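Search this site Search Go

Open day at Kindarside: our gallery

What a day! On 10/06/2019 we opened the doors of the Kindarside workshop, and so many of you came to see Ovis, our two-armed robot, have a go at handling clothes. Shirts are hard work for a machine because cloth never lies the same way twice, so there was plenty of leaning in and willing it on. We ran sessions of 20 minutes each, and they filled up fast.

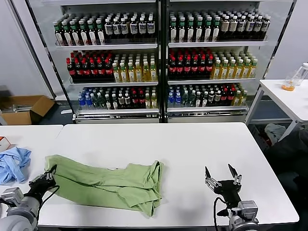 Clendside Robotics Club

The left gripper is at the corner of the green garment while the right one waits with its fingers open. Getting hold of a thin edge of cloth is the bit we've spent longest on, and it's lovely to see it up close.

Packets had their turn as well! Ovis has the pink-and-white one in its right gripper, next to the green bundle with its two dark buttons.

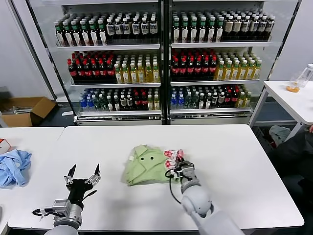 One visitor told us she had expected it all to be much quicker, and then found the slowness was what kept her watching. My lad wants to know if it does socks, another wrote in our guest book. (Not yet, but we're working on it!)

Next comes a good look at the gripper itself. Plenty of you asked about the fingers, so have a peek at all those little screws.

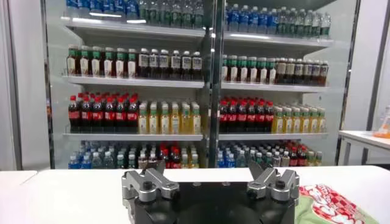

Gripper open, a light green cloth or plastic bag with a red-and-white check on the table behind.

Back to the folding, with both arms over by the green cloth. I could watch this for hours.

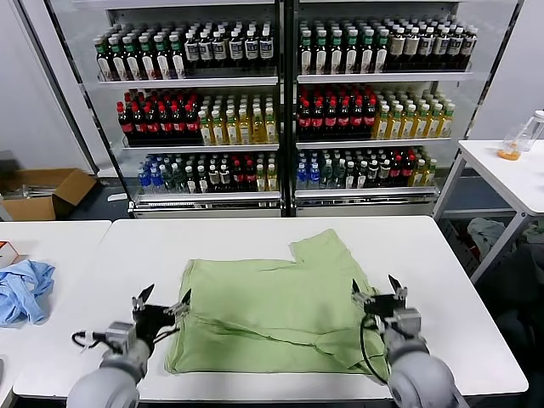 Urrego wrote afterwards that the folding was the best part of the day, and could we please do a longer session next time. We'd love to! The next open day is in July.

Related items
Ovis learns to fold: the first 9 weeks
Getting to the Kindarside workshop
Open day in July: book a place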